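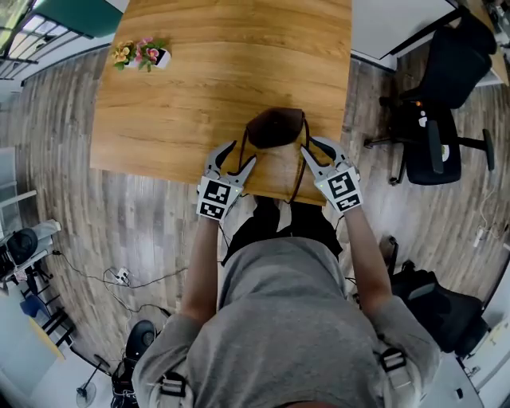 Pilport hand grippers on a bag strap, worn with the shoulder harness.

Pilport Hand Gripper Pair, Club Edition
Item no. 272
Supplied by Vasconcelos for school and student teams

Left and right gripper with curved gray fingers, white housing and a square marker panel on the back of each unit. A green indicator light sits near the top of each panel. Used by teams in the Ernov student challenge, soft goods class: bags, straps, folded cloth.

Specifications
Finger opening: 108 mm
Weight per gripper: about 365 g
Cable length: 196 cm
Harness: black, adjustable, two buckles

In the box
Left gripper, right gripper, harness, cable set, spare finger pads

Notes
Run cables along the forearm and leave slack at the elbow. Keep marker panels clean and uncovered. Do not lift by the cable. Finger pads are a wear part and are not covered by warranty.

Club orders ship from Skatanby. Next batch: August.
Page updated 17 Jul 2022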